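FOR IMMEDIATE RELEASE
2024-10-10

**Grakwood halts shipments of Gatari gripper controller after grip-force fault, asks customers to stop using firmware 3 near people**

Grakwood is pausing all shipments of its Gatari gripper controller, effective now. Customers already running firmware 3 should stop using it in any cell where a person can reach the fingers. Older firmware is not affected.

The short version: under certain conditions the controller loses its force limit and keeps closing. The fingers don't stop at the value set by the operator. They stop when the motor stalls.

No serious injuries. One technician at our own test shop had a bruised finger and was back at work the same afternoon. Several customer parts were cracked or marked. We are replacing those at our cost.

**What happened**

Firmware 3 went out in April. It changed how the controller reads the force sensor after a pause. If an operator pauses a job with the fingers partly closed, then resumes without sending the arm home, the sensor reading can freeze at its last value. The controller thinks nothing is being squeezed. So it squeezes more.

Most users never pause at that point in the job, so the fault stayed hidden for months. The first reports came from a customer sorting small plastic parts, who sent back a box of gears with split teeth and a note asking if we had changed something. We had. We told them at first it was probably their pads. That was wrong and we have apologized to them directly.

Our shop reproduced the fault on the third try, once somebody thought to pause the job by hand. After that we ran 300 pick cycles with a pause in each one. The force limit dropped out often enough that we stopped the run early on the first day and pulled the units off the line.

**Who is affected**

Gatari controllers on firmware 3 only. There are 331 of these in the field by our shipping records. Another batch left the warehouse but was stopped before delivery and is on its way back. Units bought through our reseller Dellach are included in the count, and Dellach is contacting its customers seperately.

The gripper fingers, pads and mounting hardware are not part of this notice. No need to send them in.

**What to do today**

- Check the firmware number. It's on the second page of the status menu.
- If it says 3, stop the job and send the arm home before anyone reaches in.
- Do not use pause and resume. Stop the job fully and start it again.
- Keep hands clear of the fingers when power is on, even if the arm looks idle.
- Roll back to the previous firmware if you have the file. If you don't, call us and we will send it.

A full stop clears the frozen reading. The emergency stop works as normal and always has, it cuts motor power and does not depend on the sensor. We checked that first.

**Testing the fix**

A corrected firmware is on the bench now. It throws out any sensor reading older than the last motor command, and if it can't get a fresh one it opens the fingers and raises an alarm. Simple enough on paper. We are not releasing it until it has run 3,000 cycles with random pauses, on soft parts and brittle ones, without a single missed limit.

The tests use clear plastic spur gears, foam-padded fingers and a gray felt-like work surface. Teeth are what broke for the first customer, so teeth are what we are testing on.

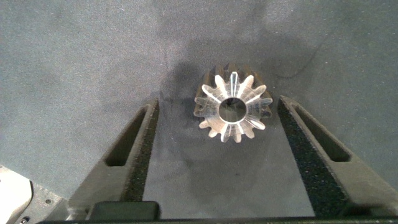 Riet De Smet wants the test to go further, and told us so in writing: a soak run on plastic gears proves the limit holds for plastic gears, and what worries an integrator is the operator who hits pause with a thumb in the way. De Smet also asked why a frozen sensor was ever allowed to count as a good one, and said a release date should wait for an outside check of the new code.

Those are fair points. We have agreed to the outside check. The review will be done by Desmet, a test firm with no part in the original design, and their report goes to every affected customer in full, not a summary. The soak run will also include a padded force gauge between the fingers, with the pass level set well under what it takes to hurt a hand.

On the sensor question the answer is not flattering. The old firmware had an age check on the reading. It was taken out of firmware 3 to fix an unrelated delay at startup, and the person reviewing the change was looking at startup, not at resume. Our release test had no pause in it anywhere. It does now.

"We shipped a force limit that could quietly switch itself off, and then we told the first customer to go look at their pads," said Amber De Haan, head of product safety at Grakwood. "I'd rather have every one of these parked than have one more running while we finish the paperwork. If you aren't sure what version you have, treat it as version 3 and call."

**Returns and costs**

Customers who can't roll back on site can send the controller in. Grakwood pays shipping both ways. Loan units on the older firmware are available but limited, and cells that share space with people get them first. Damaged parts: send us a photo and the job log if you still have it, and we'll credit the account. No deadline on that.

Orders not yet shipped will be held, not canceled. Anyone who wants to cancel can do so with a full refund.

**Next update**

We'll put out another notice when the soak run is finished, or sooner if anything fails. No release date for the fix yet and we are not going to guess at one. Resellers, please foward this notice to whoever runs the cell as well as to purchasing.

**Contact**

Customers: Gatari support desk, at the number on the controller label. Phones are staffed day and night until the fix is out.
Press: Amber De Haan, Grakwood

###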